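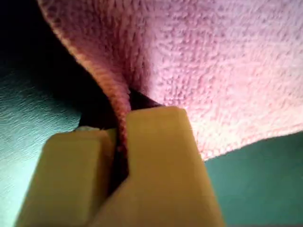
Elum soft goods finger set, closed on the hem of a pink microfiber towel.

Elum Finger Set for Soft Goods
Sold by Mokley. In stock, small qty.

Two blocky fingers for towels, wash cloths, napkins, anything with a hem. Flat faces, chamfered corners, pale yellow-beige matte finish. Swap them onto the gripper you already have. Pair price 200 dollars. Full kit 525.

What's in the kit
Left finger, right finger (NOT the same part, check the mark on the back before you bolt up)
Adapter plate, Jaramillo pattern
Four screws plus two spares
Hex key
Printed setup card

Pair only = fingers and screws. No plate.

Why the narrow slot
Terry pile is a pain. Wide pads squash it and then it creeps out. These close to a thin straight slot so the hem goes in and the pile stays mostly outside. Go for the hem every time if your software can find it. Mid-towel grabs work too but expect more drops, esp. on thick bath sheets.

Fitting notes
Power off first. Old fingers off, plate on, then left, then right. Snug the screws, close the jaws by hand, look for an even gap top to bottom, then tighten. If the gap is wider at the tip the plate is in backwards. We get this call a lot.

Rezero the gripper after. Skip that and it will think it's closed when it isnt.

Start at low force and come up till the hem stops sliding. Microfiber needs less than cotton. Don't run max force on thin stuff, it leaves a crease.

Care
Lint builds up at the top corners and in the slot. Wipe with a dry cloth, end of shift is fine. No solvents. Light scuffs dont matter. Deep nick on the inside face, replace the pair.

Shop notes
Rami Sabbagh runs our bench and put a kit through 815 picks on mixed towels before we listed it. Hem picks were the good ones. Most of the misses were doubled towels, two stuck together and it took both. Fingers won't fix that, you need to seperate the stack upstream. Same pair is still on the bench arm.

Fits
Any gripper with the Jaramillo bolt pattern, direct. Cuvasia grippers need the spacer, add to cart seperate, we don't bundle it. Older Cuvasia with the round flange: no. Not sure? Send a pic of the flange and we'll look.

Not for
Wet loads. Hot items straight out of a dryer. Food contact. Anything with a zipper, it chews the inside faces.

Pricing
Pair, 200
Kit, 525
Kit plus second pair and Cuvasia spacer, 800 (no charge for shipping on this one)

Next batch lands in March. Orders in by noon go out same day, no Saturday pickup. Returns OK if unmounted, keep the setup card in the box.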